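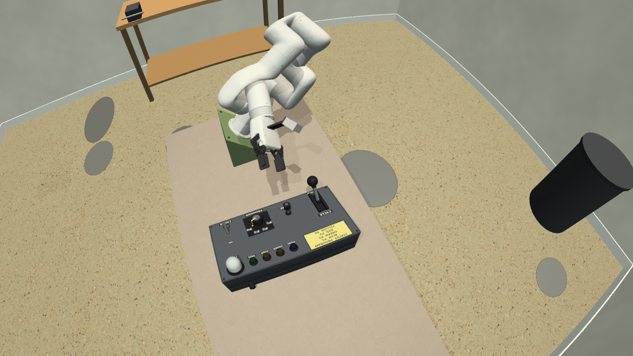 Mituvdale, March

Hi all, time for another update on the Eveo teaching work, and it's a happier one than last month's!

The short version: the simulated control console is up and I've been driving the arm over it by remote control most days. We set out to collect 100 clean demonstrations this quarter across the whole panel (the CYCLE lever, the PROGRAM selector, the push buttons and so on). The lever came first, and I've kept 18 good runs of it so far. I threw out one more, so 19 in all, where I got impatient and came at the knob sideways.

Most of my time went into the approach. I used to dive straight for the control and then fiddle, and the arm learned to fiddle too (fair enough).

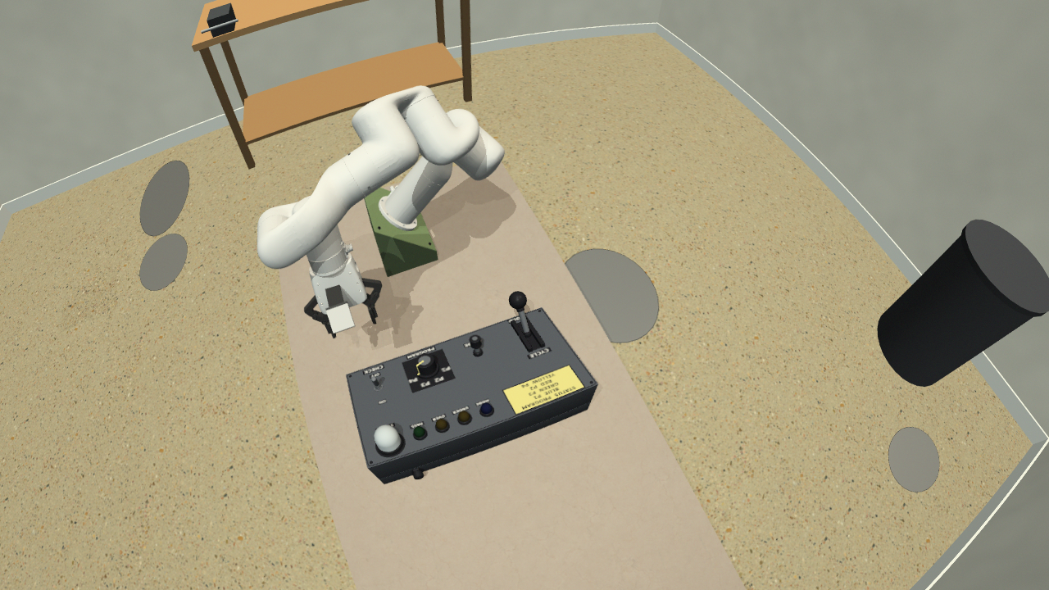 Now I park the gripper above the mat, stop for a breath, and only then move in. It makes each run a bit longer, but the recordings look so much alike that the training side has stopped complaining. I've also slowed the hand controller down through Pusivon, our teleop software, and my wrist is grateful.

The rotary selector is still the hard one. Turning it by remote feels like opening a jar in oven mittens, and I'd like to try a different grip before I record any more of those.
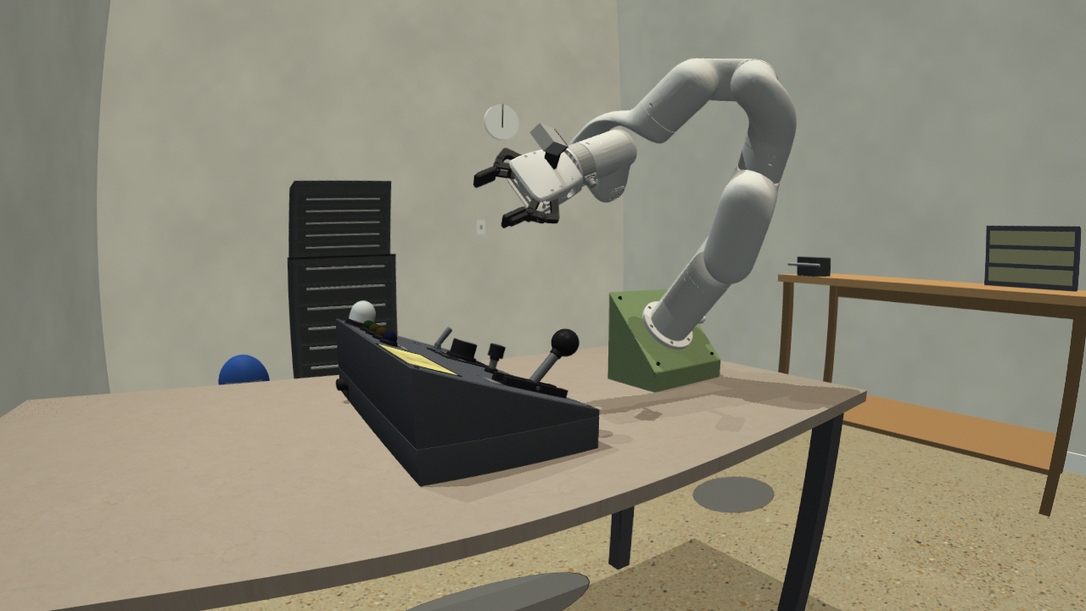 Arm raised over the desk, gripper open, console at left.

On money, we're in good shape. The Šimko license came to $3,000, as budgeted, and I don't expect to ask for anything else before summer. I may want a second hand controller later on so two of us can record at once, but that can wait.

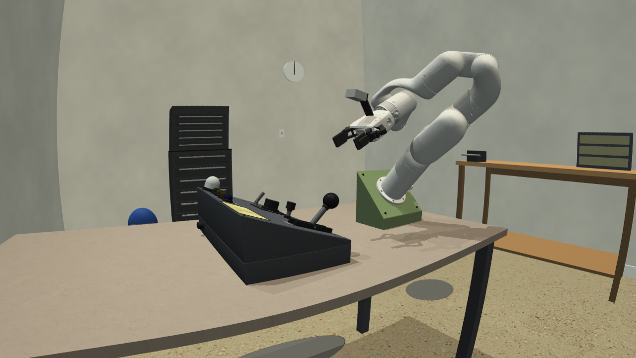 Next up is variety, which I've been putting off. A policy that has only ever seen one starting pose tends to fall apart when you move it, so I'm going to begin runs from all over the place. High starts matter most to me, with the arm curled over and the fingers well up in the air like they are here, and the tall joystick waiting down at the right end of the console. From up there it's a long reach, and I have to watch my depth the whole way down. I'll do a batch of those first, then go back to the selector, and I'll send the new run list along with the next report.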